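Search this guide: type a word and press Go
Print this page | E-mail this page

Section 7: Clearing the Tabletop into a Bin

Now for the fun part! Your surface is set up, your bin is out, and there are dishes and odds and ends all over the place. By the end of this section everything will have a spot, and the whole table can be moved in one trip.

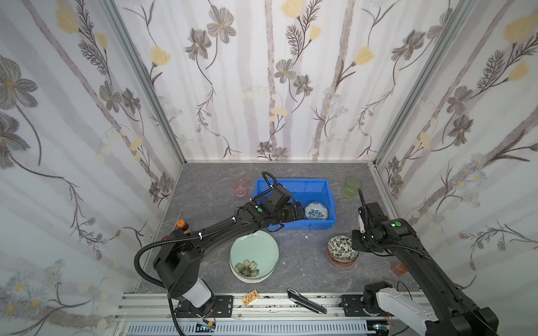
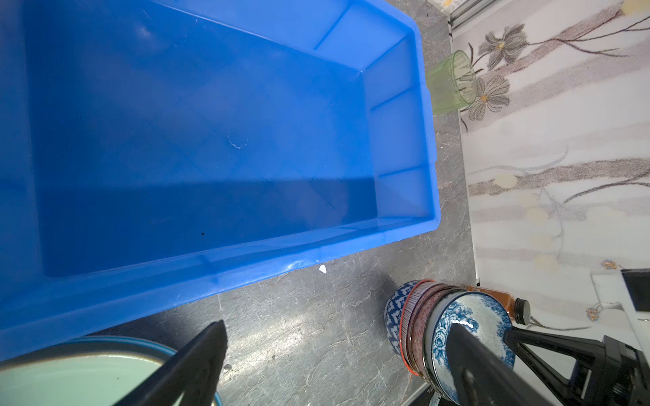
A blue plastic bin on a marble-patterned surface, with small dishes and glasses to sort.

Do I need to wash everything before it goes in the bin?

Rinse anything that held food or a sweet drink, and leave the rest until you unpack. Dust and fingerprints won't hurt a bowl between here and the sink, but sticky spots will collect every crumb in the bin.

What you need

- One rigid plastic bin with straight sides (the Grandia 25 is the size we had in mind when we wrote these steps, and the next size up works too)
- Dish towels or the Nouri wrap sheets from your starter pack
- One damp cloth and one dry one
- A marker and a Draderora label

Before you start

Run the dry cloth over the floor of the bin and into the corners. Grit is what scratches a glaze. Then lay a folded towel flat across the bottom. I love this step - it takes a moment and makes the rest of the job so much quieter!

Steps

1. Put the bin toward the back of the table, long side facing you. You want open space in front of it so you can set things down and change your mind.

2. Sort the table into families. Bowls and small plates go together, glasses and cups go together, and jars and bottles make a third group. Anything that fits nowhere goes at the left end for now.

3. Check every jar and bottle for leftovers. Tighten the caps. If a cap won't close all the way, that bottle travels upright in a bag of its own.

4. Start with the bowls. Wrap the first one loosely, hold it by the rim with your fingers outside, and lower it to the floor of the bin before you let go.

5. Stand the other bowls and small plates on edge beside it, like records on a shelf. They take a bump much better this way than lying flat, and you'll be amazed at how many fit in one row. Tuck a wrap sheet between neighbors.

6. Add the jars next, along one short side.

7. Glasses and cups go in last, upright, with nothing on top. Plastic cups can be nested if they slide apart easily.

8. Fill the gaps with towels until nothing shifts when you nudge the bin.

9. Write the label and stick it on a short end, where you'll see it when bins are stacked.

CAUTION: Don't fill above the rim. Lift with both hands, and keep a full bin under 25 pounds.

CAUTION: Never drop small hard items (lids, clips, spoons) in loose. Put them in a zip bag first.

NOTE: Ribbed bin walls are great for stiffness, but small plates can catch on them. Slide a sheet of cardboard down the wall and the problem goes away.

Finishing the table

Pick up scraps of paper and wrap by hand, then go over the surface with the damp cloth, back to front. Veined patterns hide crumbs really well, so bend down and look across the table toward a window or lamp. Dry it, and you're ready for Section 8!

If your bin came with a Jister lid, see part 378 in the parts list for the replacement clips.

Related sections
Section 6: Choosing a Bin Size
Section 8: Stacking and Carrying
Section 12: Unpacking at the Other End
Recently updated: Wrap Sheets and How to Reuse Them (August)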